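Week 5 notes: Price, pack and shelf (or, why you bought the bigger one)

Category: Course Notes > Intro to Retail and Pricing

Okay, so last week ran long and I never got to the unit price stuff, and a bunch of you emailed me about problem 4 as a result. Sorry! These notes cover what I should have covered then, plus what we did on Tuesday. If you missed class, read all of it. If you were there, skip to the part on line extensions, where I went too fast and Barrett Esposito had to stop me and ask what on earth I was talking about. Good question, Barrett.

Unit price first

A unit price is just the price divided by how much you get. Per ounce, per sheet, per load of wash. You learned to do this in fourth grade and then, if you're like me, you stopped doing it the moment you had a phone in one hand and a cart in the other.

What I want you to notice is how many ways a seller can make that division annoying. My favorite is mixed units: one dish soap gives its unit price per ounce, the one next to it gives it per pint. Both are true. You'd have to do the conversion standing up, with somebody trying to reach around you for the sponges. So most people look at the big number on the tag and the size of the bottle and make a guess.

The other one is the size that doesn't divide well. We used a made-up dish soap called Thevar in class. The regular is 7 ounces and the family size is 33. Go ahead and work out in your head whether 33 ounces at $8.90 beats 7 ounces at $1.79. (It doesn't. The little one is a bit under 26 cents an ounce and the big one is just about 27.) Almost the whole room picked the big one when I asked for hands, me included the first time I ran this example years ago. We assume big means cheap per ounce, and usually it is, which is exactly why the times it isn't are so profitable.

The name for this is a quantity surcharge. Write that down, I will use it again. It means paying more per unit for the larger pack.

Reference prices

A reference price is the price in your head that you compare the real price to. It can come from memory (what I paid last time) or from the shelf (what's sitting next to it). We call the first one internal and the second one external. The textbook spends nine pages on this and I think you can get by with two ideas.

Idea one, internal reference prices are mushy. Ask people coming out of a grocery store what they just paid for the thing in their bag and plenty of them will be off, and some won't even try. Try it on your roommate. I tried it on myself after a Sunday shop and couldn't price the eggs.

Idea two, external ones are easy to move around. Put a $60 blender next to a $35 blender and the $35 one looks sensible. Take the $60 one away and put a $22 one there, and now $35 looks like showing off. Same blender! This is where the decoy comes in, and yes, the decoy can be something the store hardly ever sells. It earns its spot by making its neighbor look good.

Hazel Alcantara brought up restaurant wine lists here and she's right, it's the same trick. The second cheapest bottle gets chosen a lot by people who don't want to look cheap and don't know wine. I am people.

Line extensions (the part I rushed)

Let's go slower. A line extension is when a brand that already sells a product puts out another version of it in the same category – new flavor, new color, new size. A brand extension is when it takes its name into a category it wasn't in before. The toothpaste company making a second mint flavor is the first kind. The toothpaste company making chewing gum is the second kind. The exam will ask you to tell these apart and every term a third of the class swaps them, so make yourself a silly rhyme or something.

Why bother with a line extension when the versions are so close to each other? A few reasons, and they pull against each other a bit.

Space, for one. Two colors of the same item side by side take up twice the shelf, and that's shelf a competitor doesn't get. Stores know this, and whether they like it depends on who is paying for the fixture.

Choice, for another. Once there are two versions in front of you, the question in your head slides from "do I want one of these?" to "which one do I want?" and the second question kind of assumes a yes to the first. I fell for this with a notebook last January. I did not need a notebook. I own, conservatively, too many notebooks. But there was a blue and a green.

And then blocking, the merchandiser's word for grouping like with like so that a shelf reads as chunks of color from a distance. You're walking, you're not reading labels, and a solid patch of one color catches you in a way that a jumble wouldn't.
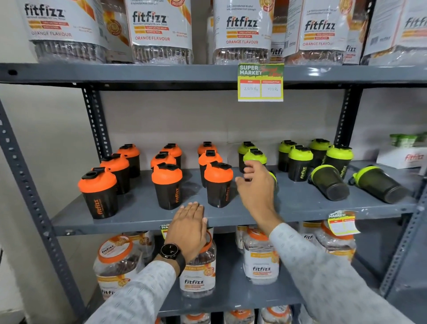 Fig. 5.2. Color blocking on one shelf: shaker bottles, orange lids to the left, lime green to the right. fitfizz lozenge jars on the shelf above.

For the homework I want you to find a block like that in a store near you and sketch it. Boxes and arrows are fine, it's a pricing class. Mark which version sits at eye level and write down the unit price for every size you find.

A worked example with costs

Say Preltis sells one kind of lunch box and moves 1,075 of them in a quarter. They add a second color. Next quarter the original sells 817 and the new color sells 258. Somebody in marketing sends a happy email about 258 units of the new color.

Add them up. 817 plus 258 is 1,075. Total sales didn't budge, every new-color sale was (as far as the totals can tell us) one the original would have made anyway, and now the company is paying for a second dye, a second carton and a second row in the spreadsheet. We call that cannibalization, and in this case the net gain is zero before you subtract those extra costs.

Now, is the second color a bad idea? Not enough information! Maybe the whole category was shrinking that quarter and the new color held the line up. Maybe a rival came in. On the exam, if I hand you two quarters and nothing else, I want you to compute the net change and then tell me at least one thing you'd need to know before you'd act on it. Full marks need both halves. People lose points here every single term by stopping at the arithmetic.

Stuff to do before next time

Read chapter 6 but skip the box on rebates, it's out of date.
Problems 2, 4 and 7. Problem 4 has a typo, the pack should be 24 ounces and not 42. With 42 you get a silly answer and several of you have already gotten it.
The shelf sketch, due Friday, October 1, 2021, on paper, at the start of class.

Office hours are moved to right after lecture this week. I'll be in the hallway by the vending machine if the room is taken – prices on that machine are also fair game for discussion.

Comments

hazel_a: is it ok if the store I use doesn't print unit prices on the tags? mine only has them for like half the stuff

Instructor: Yes, just work them out yourself and put a star next to those ones.

B. Esposito: so in the lunch box one, if they charge a dollar more for the new color, is it still zero gain?

Instructor: Zero gain in units, but you'd have 258 extra dollars of revenue to set against the extra costs. Do that one in section, it's a good one.

mktg_transfer: I got 27 cents for the big Thevar and 25.6 for the small, is that close enough?

Instructor: Yep, round however you like as long as the small one wins.

anon: does the sketch have to be food

Instructor: Nope. Shampoo, batteries, whatever they've got.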